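Rulteo Forums > Cells & Workstations > Setup and Maintenance

Trilley arm, drops drift after table move — what am I missing

rastley_bench
Ok so short version. Two tables side by side, pick and place cell, Trilley arm, fixed camera on a pole. Had it running fine until January. Floor got redone, tables went out, tables came back. Now the picks are fine near the middle and the drops into the bowls land off to one side. Gets worse the farther out I go. Reran the hand-eye cal twice, same thing both times. Residual looks ok to me but maybe I'm reading it wrong.

Test is dead simple, pear into the pink bowl, then pear into the blue one. Layout before a run: 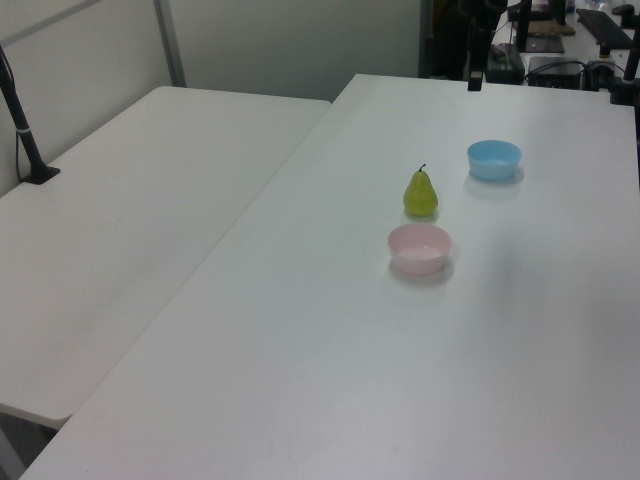
RE: Trilley arm, drops drift after table move

kvaher
What did you bolt down first, pole or tables? If the camera moved at all after the cal you're chasing a ghost.

rastley_bench
Tables, then pole, then cal. Pole base is tight, checked it.

oilcan61
Wouldn't trust the seam. Two tables pushed together are never one plane. Put a straightedge across the gap and report back. My bet is one side sits low and your cal board was on the wrong side of it.

kvaher
Disagree. Arm doesnt care about the seam if everything it touches is on one table. Error that grows with distance is rotation, not height. Base is yawed a hair.

oilcan61
Height error grows with distance too if the table is tilted. And the camera looks in at an angle, so a wrong plane height shows up as a sideways miss. Been there.

Gunārs Kalniņš
You are both guessing. Do the touch test. Pointer in the gripper, jog to four corners of the work area, write down commanded vs actual. Sideways only = base yaw. Z changes from corner to corner = tilt. Takes less time than this thread.

And keep the taught poses backed up before you touch the base frame. I lost 264 of them once by saving over the wrong file.

rastley_bench
264 ouch. Ok doing the corners now

rastley_bench
Back. Z is the same at all four, well under a mm of spread. XY is off, small near the base, more than 2 mm at the far corners, all same direction of turn. So yaw. kvaher gets that one

kvaher
Loosen base bolts, square it against the table edge, retorque in a cross pattern. THEN redo the cal. Dont fudge it in software.

oilcan61
Fine, yaw. Still shim your tables. And I'd fix it in software, quicker — just rotate the base frame by the measured angle and rerun the corners. Mechanical squaring never ends up perfect anyway.

kvaher
Until the next guy reloads the default frame and everyhting shifts again.

Gunārs Kalniņš
Either is ok if you write it on the cell sheet. Put locating pins in when you get a chance, then next time the table moves you have somewhere to go back to.

rastley_bench
Went mechanical. One bolt was only finger tight, my fault. Corners are good now, recal done, pear goes in both bowls. Pins ordered. Does anyone know what size the Bite base plate takes, drawing I have is for the older one

kvaher
Measure the plate. Ours didn't match the drawing either.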